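February, just gone four in the afternoon

Back on the sourdough drying trial, and I'm glad of it after a week of paperwork. Vidar Vik very kindly brought in a fresh lot of the Lesau starter (it smells wonderful, all apples and yoghurt), so I've spread 163 g of it on baking parchment and left it on the shelf over the radiator, with the Bater rye starter next to it so the two can be compared fairly. Last time I lost patience and crumbled the flakes too early, and they went claggy in the jar, so this time I'm leaving them well alone until they snap!

Weight of the Bater lot with parchment was 305 g. I forgot to weigh the parchment first, so somebody please do a blank sheet from the same roll.
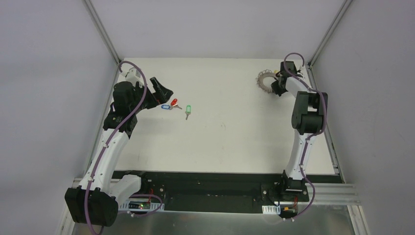
White table, grey walls, both arms at the front edge.

Still to do: feed what's left of the Lesau, label the jars properly, and ask Vidar which flour he's been using, as mine never rises like his.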